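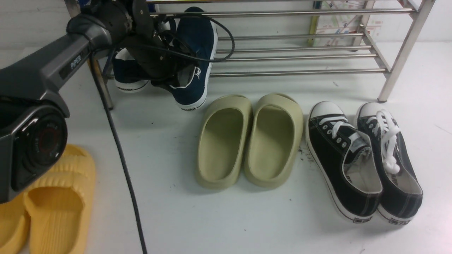
Navy canvas sneaker with white rubber sole.

Home | News | Athletics | Calendar | Contact

Kamel Runners Prepare for District Meet

The Kamel cross country program will send 32 athletes to the district meet at Bovura on Thursday, the largest group the school has entered in the event. Both the boys and girls varsity squads qualified by placing in the top half of the conference standings, and the junior varsity will compete in an open race at the end of the afternoon.

Head coach Abdelilah Hajji said the girls squad has made steady progress since the Mistatside Invitational, where its top five runners finished close together for the first time this season.

"We asked them to run as a group through the second mile, and they did," Hajji said. "The course at Bovura climbs early, so they will need the same patience there."
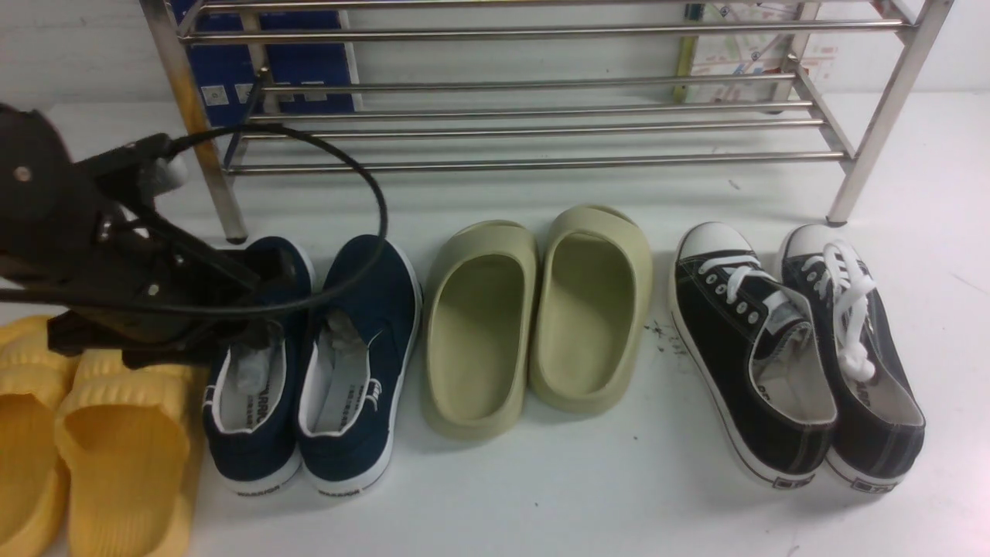

The boys squad returns six runners from last year's lineup and finished second at Mistatside by a single point. The top two teams in each division will advance to the regional meet in November.

Buses will leave the east parking lot at 1:15 p.m. Athletes are to report in full uniform and should bring a warm layer and a water bottle. Families planning to attend should note that parking at the course is limited to 199 vehicles and that roughly 500 spectators are expected. Overflow parking will be available at the Flullix Fields, a short walk from the finish line.

Results will be posted on the Athletics page the following morning.

Contact the Athletics Office | © Kamel Athletics. All rights reserved. | Back to top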